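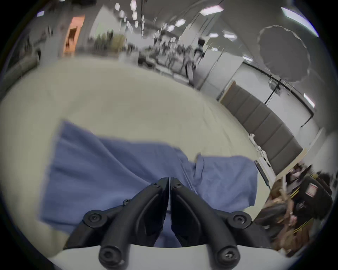
In our home the folding is done in the bedroom, and it has been so since we moved in two years ago. I have tried the kitchen and I have tried the sofa, but in both places the clean things were mixed with other things before I was finished. A big pale surface is a good place to begin. The blue cloth lies there wrinkled, with one fold standing up on its right side, and against the light color I can find the edge quickly. With a dark cover under it I was always searching for the corners.

My cousin Jytte asked how we do the household cloths now. She has a narrow room and a lot of linen. I could not explain it well by phone, so I write it here, with as few words as I can.

Start with the piece that is most wrinkled. Take hold of one edge, lift it, and let the rest hang down by its own weight. Then lay it flat and pull the two far corners a little toward the wall. I do not iron this kind of cloth. If I smooth it with my palm from the middle to the outside, it is good enough for the shelf. 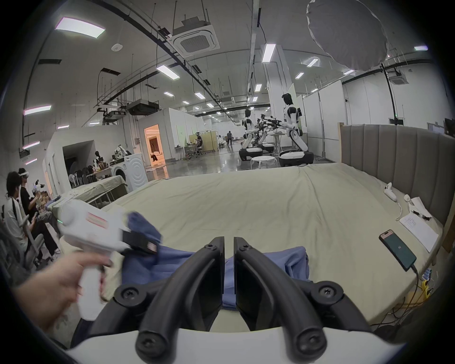 After that I fold in the long direction first, and then in three parts, so that the round side looks out from the shelf. My husband Asger folds in four parts. We have discussed this many times and now each of us has an own pile.

The cream sheet stays on while we work, and I straighten it at the end. Small things like phones and papers should lie close to the headboard, where the cloth does not sweep them to the floor. The gray padding is nice to lean on when the pile is large, but it collects lint in the vertical grooves. I go over it with a soft brush in the evening, from the top and down.

Jytte, the shelf I told you about is from Stanel. I will measure the depth for you when I have emptied it.

Posted in May by Snædís Hjaltested
142 shares | 3 comments

Get new posts by email. You can unsubscribe at any time.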